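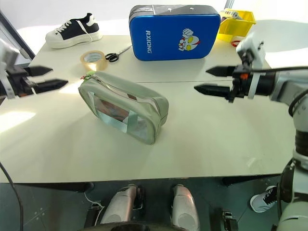

Zippered pencil case and a roll of packing tape.

Serving size on yogurt labels needs a fixed rule. Plain yogurt is milk and bacterial cultures, and the protein content follows mostly from how much whey is strained off. A shopper should be able to compare two tubs in a few seconds. At present that takes arithmetic.

Take two tubs from my refrigerator. Findis prints its protein figure for a 6 ounce serving. Tratier uses 5 ounces. The Tratier tub looks weaker on the front panel and is slightly stronger once the numbers are put on the same base. 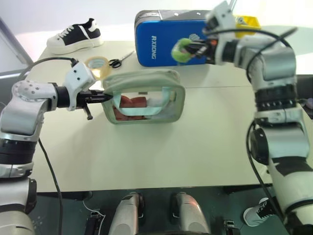 Pouch with clear front panel, held at one edge.

Sugar is the second problem. Milk contains lactose, so an unsweetened yogurt still shows several grams. Forkano lists 12 grams per serving for its vanilla and puts the added portion on a separate line, in smaller type. I would print the added figure first. 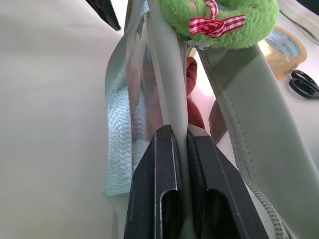

Calcium claims deserve the same treatment. A tub that promises 600 milligrams should state whether that is per serving or per container. Most people eat what is in the bowl, and few own a kitchen scale. Until the labels change, I divide everything by weight and buy plain.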